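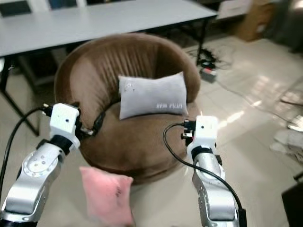

Issue 7, page 3

The Skukmont tub chair in brown velvet

I've been selling chairs for long enough to have gone right off tub chairs and come back again, and the Skukmont is the one that brought me back! It's a proper round one. The back and the arms are all one curve, so you can sit in it sideways with your legs over the edge (I do, most evenings, with the post and a biscuit) and nothing digs into you.

The velvet is a soft mocha brown with channels stitched down the inside of the back. Do bear in mind that velvet has a pile, so you'll get lighter and darker patches depending on which way it's been brushed and where the light's coming from. People ring me up worried about this. It isn't wear and it isn't a fault, just run your palm over it and it'll change again. If you want a chair that looks exactly the same colour all over, go for the Korletey in wool, it's the same price and a bit narrower in the seat.

I like it best with a small cushion against the back. The light grey one is my favourite with this brown, it stops the whole thing looking too heavy. It's got small dark lettering down by one corner, so have a think about which way up you want it before you plump everything and sit down. The pink one is the cheerful choice, and I was surprised how well it goes with mocha. I'd thought it would be a bit sugary, but no, lovely.

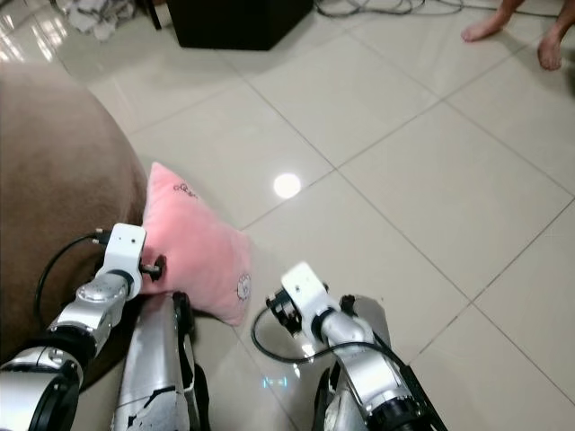 What it's like to live with

I've had mine since June and it's stood up very well. A few bits worth knowing:

Floors. On shiny cream tiles like these the brown looks really rich, but put felt pads underneath before you start shoving it about. We sell them, or use whatever you've got in the drawer.

Crumbs. They go down the channels, of course they do. The soft brush on the hoover gets them out, top to bottom, never across.

Spills. Blot, don't rub. Then leave it alone until it's completely dry and brush the pile back up with a clothes brush. Hélène Dufour, who wrote to me after a nasty business with some blackcurrant, swears by a barely damp white flannel, and I've since tried it on tea and she's quite right.

Cushions. The grey and the pink are sold separately, sorry! Give them a good shake now and then and swap them round when you get bored. I keep the spare on the landing.
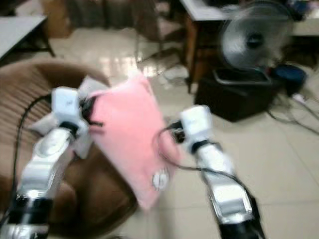 Issue 7, page 4

Ordering

The chair is £1,034 with delivery to the room you want it in, and we can hold one for up to 3 weeks if you're waiting on a carpet or a painter. Measure your doorways first, please, and the turn at the top of the stairs as well if it's going up. It arrives in one piece and the back doesn't come off.

If you'd like to see the brown before you buy, ask for a swatch of it and look at it in the evening with the lamps on as well as in daylight. The Privo footstool comes in the same velvet if you want the pair. Cushions can go in the same delivery at no extra charge, so just tell us grey or pink when you order.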